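## 4 Setting up and inking the forme

This section covers locking up, inking and pulling the first proofs on the Pramell hand press. It assumes that the press has been levelled and bolted down as set out in section 3. Tympan packing is dealt with in section 5.

### 4.1 Before you begin

You will need:

- the chase supplied with the press
- furniture and reglet in mixed lengths
- quoins and the matching key
- a planer and a light mallet
- a hand roller (brayer)
- oil-based letterpress ink, black
- proofing paper, cut to the size of the tympan or smaller

Type must be clean and free of old ink. Dried ink on the feet of the type raises individual letters and will damage both type and packing.

### 4.2 Locking up

1. Clean the imposing surface with a dry cloth. Run a palm over it to check for grit.
2. Place the chase flat on the surface.
3. Slide the tied type matter off the galley and into the chase. Keep the cord on.
4. Position the matter slightly above centre, with the head of the page towards the fixed side of the chase.
5. Fill the space on all four sides with furniture. Use the longest pieces next to the type and overlap them at the corners so that no piece binds against its neighbour.
6. Put quoins on two adjacent sides only, at the foot and at the right.
7. Remove the page cord.
8. Tighten the quoins with the fingers until they just hold.
9. Lay the planer on the type and tap it lightly with the mallet. Move it across the whole page, lifting it each time.
10. Tighten each quoin a quarter turn, going from one to the next, until all are firm.
11. Raise one edge of the chase on a piece of reglet and press the type with a fingertip. Any letter that moves is loose. Lower the chase, slacken the quoins, correct the line and repeat from step 8.

**Caution:** Do not plane the type after the quoins are fully tight. This breaks serifs and can crack wooden type.

**Note:** If the chase bows or lifts in the middle, the lock-up is too tight. Slacken all quoins and start again from step 8.

### 4.3 Preparing the ink

Ink should be worked on a flat, non-porous slab. Glass or polished stone is suitable. Unsealed stone takes up oil and will stain, and the stain will not come out.
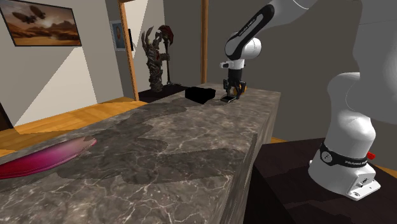

*Fig. 4.2. Veined marble countertop.*

Take ink from the tin with a knife, skimming the top and leaving no holes. Spread a thin line along one end of the slab. Work the roller out from this line, lifting it at the end of each stroke so that it turns and does not lay the ink back in the same place.

The film is ready when it has an even, fine texture and the roller makes a soft hiss. A loud, sticky sound means too much ink. In a cold room the ink will be stiff; warm the knife, not the tin.

**Note:** Lostier black may be used as supplied. Prurka inks are stiffer and need a little reducing oil, added one drop at a time and worked in fully before the next.

### 4.4 Pulling the first proof

1. Run the bed fully out.
2. Lift the chase on to the bed with both hands and clamp it at the corners.
3. Ink the forme with light strokes in two directions. Let the weight of the roller do the work.
4. Set the paper to the pins on the tympan.
5. Lower the frisket over the paper, then fold both down on to the forme.
6. Run the bed in to the stop.
7. Pull the bar smoothly to the cheek and return it. Do not let it fly back.
8. Run the bed out, raise the tympan and remove the sheet.

**Caution:** Keep fingers clear of the rails when running the bed in. The loaded bed is heavy and will not stop at once.

The first two sheets are normally pale while the type takes up ink. Judge the impression from the third.

| Fault | Likely cause | Action |
|---|---|---|
| Grey patches | Low type or thin packing | Check type height, then see 5.2 |
| Filled counters | Too much ink | Clean the forme and re-ink |
| Doubled edges | Slack tympan | Tighten as in 5.4 |
| Black marks between words | Risen spaces | Unlock, plane and lock up again |

### 4.5 Cleaning up

Wash the forme on the bed before unlocking it. Use a cloth damped with type wash and wipe towards the centre of the page. Clean the roller and slab last. Hang the roller by its handle; a roller left standing on its face will develop a flat.

Put used cloths in a lidded metal bin. Oily cloths can heat up and catch fire without a flame.

Replacement quoins are listed under part 2627. Older presses with the Verstraete pattern chase take a different quoin; see the parts list.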